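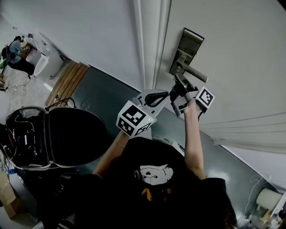 Door practice at the Dreltgate rooms: one gripper in each hand, one lever handle.

If you have walked past the white door lately and wondered why a grown adult was approaching it so carefully with both hands full, the answer is that Katulus is learning to leave a room. It has been learning since March. Some of us have known house cats who got there faster.

For newer subscribers, Katulus is our door-and-cupboard project, and it learns from people. The person doing the showing takes up a pair of hand-held grippers, does the job at a normal pace, and the grippers record where they went and what they saw. Later the recordings become lessons. The robot stays out of it until then, and is by far the best rested member of the team.

The target for this round is 3000 demonstrations, split between lever handles and recessed ones. A usable take of the lever is short, and a good half of the skill lies in starting from a slightly different spot every time. People are terrible at this. Left alone, we find the comfortable place to stand and open the same door in the same way until lunch, and the robot then learns that doors exist only when approached from the comfortable place. 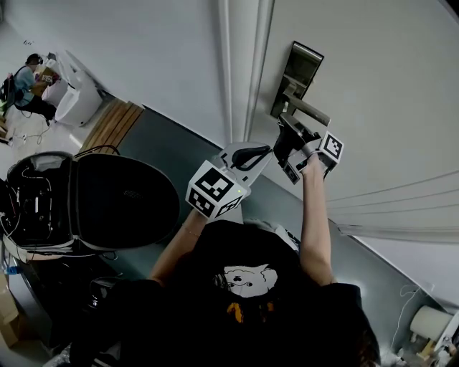

Markers are the other thing we keep nagging about. The system works out where each gripper is by spotting the black-and-white patterns, and a sleeve or a forearm drifting across them can spoil a take that felt perfect to the person doing it. With the jaws closed around the lever, as the right-hand pair are in the picture, it is very easy to think only about the handle and forget the cube riding along on top. So please think about the cube. Think about it on the other hand too, the one that feels as though it has the day off. Of the first 155 takes we reviewed, 100 went straight into the set, and most of the others came back for hidden markers.

Recessed handles have their own troubles. There is less to get hold of, the metal throws back odd reflections, and you end up steering by the view from the gripper, where everything straight looks bent. 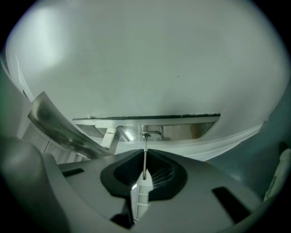
Gripper's-eye view of a recessed handle, with the thin rod lined up under the hook.

Our notes from Dutach, the drawer project before this one, say to slow down for the last inch. We stand by that, with a small correction: slow down, but do not stop. A pause in front of the handle looks thoughtful in a human. Play it back through a robot and you get a machine that arrives at a cupboard and appears to have forgotten what it came for.

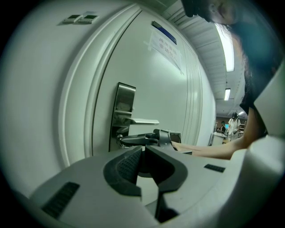 The same goes for letting go. Plenty of takes end with the gripper yanked away the moment the job feels finished, and a robot will copy the yank as faithfully as the rest. Open the jaws, back off in a straight line, then stop recording. If a take goes wrong halfway through, finish it anyway and mark it as a miss. Miah, our sorting tool, can use the misses, and version 2 has stopped filing them under successes.

Updated instructions went up on the project page on August 30, 2020. They are shorter than the last set, mainly through the removal of a long section on posture that we had all been ignoring. Sign-up for lever sessions is on the same page — recessed handles are by arrangement, and you will want to have done a round of levers first.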